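4.3 Setting up the task planner and the wrist view

This section covers the Gristness planner on a two-arm cell. It assumes the arms are homed, the cameras have been calibrated as in 4.2, and the Mokeck driver is running on the control PC. If the driver is not running, the planner starts but all skills show as gray in the list.

Before you start

You need a login with the Operator or Integrator role. Steps 5 to 8 are open to Integrators only.

Keep the E-stop within reach. The arms can move as soon as a skill is sent, including skills sent by script.

Load the workspace

1. Open Gristness and choose File > Open Workspace.
2. Pick the workspace file for your cell. The file shipped with the Turkgate demo cell is named turkgate_table.
3. Wait for the status line to read Ready. The first load after an update is slower because the collision meshes are rebuilt.
4. Select Views > Wrist. Check that both fingertips show at the bottom of the view and that the gripper is open.
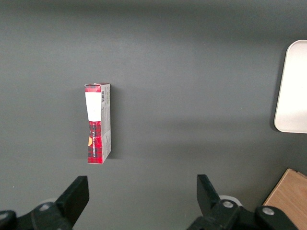 If the fingertips are missing or only one is visible, go back to 4.2 and repeat the hand-eye calibration for that arm. Do not correct the offset by hand in the workspace file. The planner reads it once at load and will not pick up the change.

Set the detector

5. Open Perception > Detector and set the confidence threshold. The default is 31. Lower values find more objects but also report shadows and cable loops as objects.
6. Set Max Pose Age to 200 ms. Poses older than this are dropped and the skill waits for a new one.
7. For tall, narrow items, turn on Upright Grasp. The planner then approaches from the side and closes on the narrow faces.
8. Press Apply. Press Save as well if you want the values kept after a restart.

Note: The detector gives each object a temporary ID. IDs change when an object leaves the view and comes back. Use class names in scripts, not IDs.

Run a drawer skill with both arms

The drawer skill assigns one arm to the drawer and leaves the other free for a pick. Arm names follow the robot's own left and right. From a camera that faces the robot, the right arm is on the left side of the view.

9. In the skill list, select Open Drawer and set Arm to Right.
10. Set Second Arm to Hold Near Object. Choose the object class from the list.
11. Press Plan. The path is drawn in the 3D view. Check that the two arm paths do not cross.
12. Set Speed to Low for the first run, then press Execute.
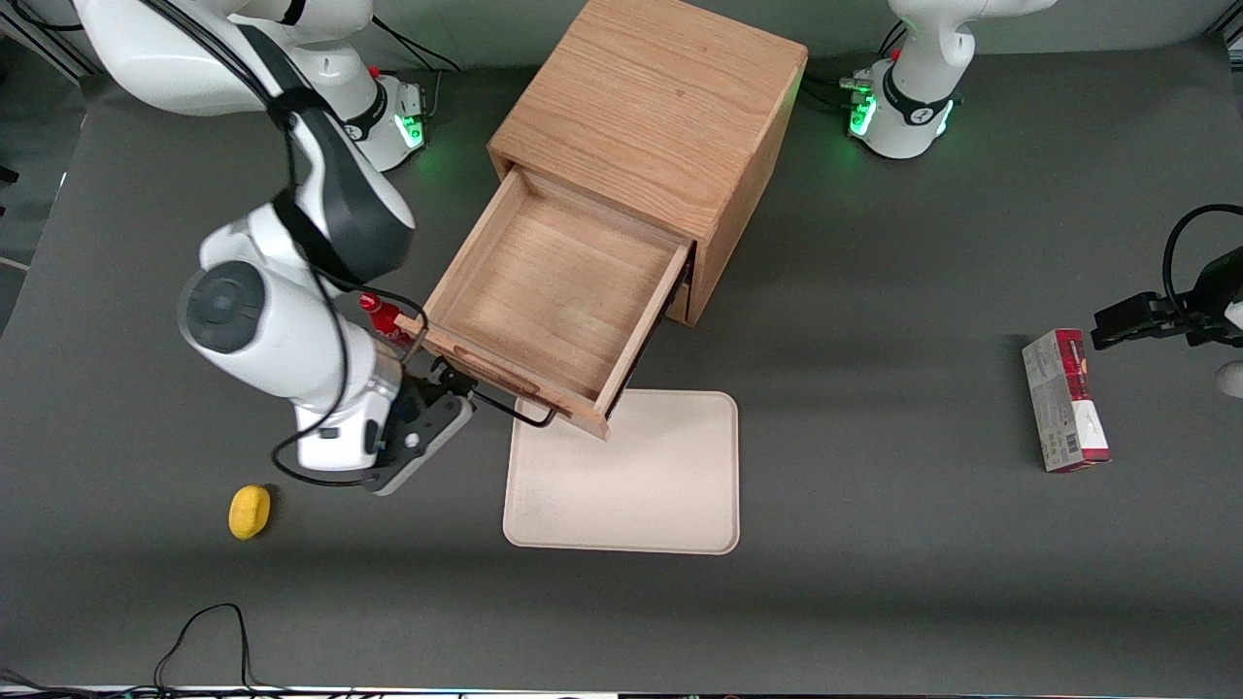 Figure 4-6. Overhead view with the drawer open, right gripper at the drawer front, left gripper above the carton.

CAUTION: Keep hands off the table while either arm is enabled. An arm that is holding position can still move when the planner resolves a conflict.

CAUTION: Check cable slack at the wrist before raising the speed. The planner does not model cables.

If planning stops with error 147, the drawer path runs into something the planner treats as fixed. Move the object, press Refresh Scene, and plan again. If the error stays, the drawer travel in the workspace file is longer than the real one. Measure it and edit drawer_travel.

Items lying on their side

An item on its side needs a grasp across its short axis. The planner takes the long axis from the detected outline, and clear materials can shorten that outline at one end. 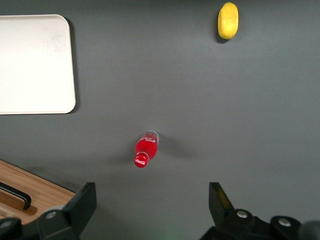 13. Select the item in the object list and press Show Axis.
14. If the axis line is off, press Re-estimate with the arm held still. Allow up to 2 tries.
15. If it is still off, set Outline Source to Depth + Color and plan again.

Changes made here apply to the current session only. To keep them for one class of object, use Save as Class Default. Class defaults are stored per workspace and are not copied when you duplicate a workspace in versions released before June.

For the script versions of these skills, see 4.4.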